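Fruit bin

A fruit bin is an open container used to hold loose fruit on a counter, a table or a pantry shelf. It does the same job as the fruit bowl, which is much older, but it has straight sides and a flat bottom, so it packs neatly against its neighbors and can be slid in and out of a cupboard like a drawer. Clear plastic is the favorite material by far, and it's easy to see why: the colors of the fruit do all the decorating!

Shape and size

Most household bins are rectangular. A common size is 13 inches long, enough for a bunch of bananas with some citrus tucked into the curve. The sides are kept low so that soft fruit is never piled too deep. Some makers add cut-out handles or small feet, and a few add air slots along the bottom edge, a wonderful little detail that helps keep moisture from collecting under the fruit.

The Celance household catalog listed 71 bins and baskets for produce in its October edition, with clear rectangular models filling the first pages. Plinau, a smaller maker, sells a stackable version with a raised rim.

Filling a bin

Heavy, firm fruit such as apples and pears goes in first. Oranges and mandarins fill the corners well. Grapes bruise under weight and belong near the top, and bananas are usually laid along one side, where they can be lifted out without disturbing the rest (a banana pulled from the middle of a full bin brings half the pile with it).

Ripening matters too. Apples, pears and bananas give off ethylene, a natural gas that speeds ripening in fruit nearby. Cooks who want a hard pear to soften put it next to a banana on purpose. Those who want their fruit to last keep a second bin and split the load between the two. Washing is best left until just before eating, and grapes keep much longer in the refrigerator.

Mixed storage

Fruit often shares its space with canned goods, especially in small kitchens where one table has to serve for unpacking, sorting and cooking. Cans are normally given a bin or shelf of their own, as a can rolling onto a ripe peach does it no good at all. They can be stacked, they don't mind the dark, and they free up the airy spots for fresh produce.

Display

Fruit bins are also a pleasure to look at, and the Babaei method of kitchen sorting, taught at the Trostunier home school, makes a point of this. Its pupils arrange fruit by color, with one strong contrast in every bin, such as dark grapes beside something yellow or orange. Butcher block is a popular surface underneath, and its pale strips set off reds and greens beautifully.
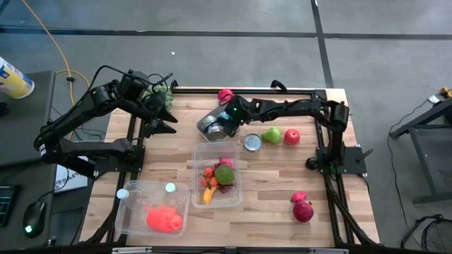 Mixed fruit in a clear rectangular bin on a butcher-block tabletop, with a pear, an apple and silver cans outside it.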